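When Judges Do Not Give Reasons
Zdenka Vlachou
Feb 7, 2018

In September the state's highest court refused to hear the appeal in Arnell v. Kovmont. The order had one line. It did not say why, and the law does not require the court to say why. Lawyers know this and accept it. I have worked beside lawyers for 16 years, and I still do not accept it completely.

The case concerned a simple question. May an employer who changes the terms of a contract by e-mail treat silence as agreement? One appeals court has said yes. Another, in the Nassar decision, said no. So a worker in the north of the state has a right which a worker in the south does not have, and the only court that can settle this has chosen to wait.

I understand the reasons for waiting. The court received 858 petitions last term and granted 70. If it had to write even one page for each refusal, it would have less time for the cases it decides. My colleague Waltraud Sutter, who reads these petitions for a living, also warns that a short explanation can do harm. Lower courts would quote it as if it were a ruling, and soon we would have a second body of law which was never properly argued.

This is a serious objection. Still, I think a small step is possible. The court could choose from a short list of grounds: the question is not ready, the facts are not clear, the appeal was filed incorrectly. It could say openly that such a note has no value as precedent. The losing side would then know if it makes sense to bring the question again in a better case.

At present they must guess, and guessing is expensive. The workers in the Celico dispute spent two years on the same question after reading hope into an earlier refusal. Perhaps there was hope in it – I cannot tell, and neither could their lawyer.

A court asks every judge below it to explain a decision. It should be ready to give at least a few words itself.
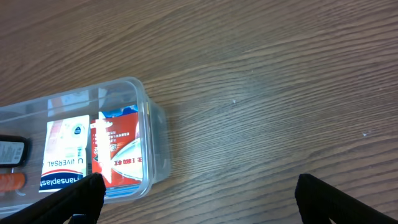
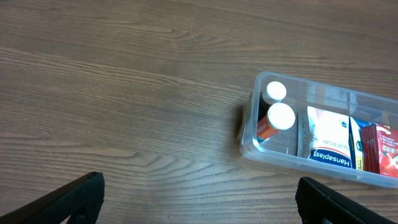 First-aid supplies and medicine bottles in a clear plastic container on a wooden tabletop.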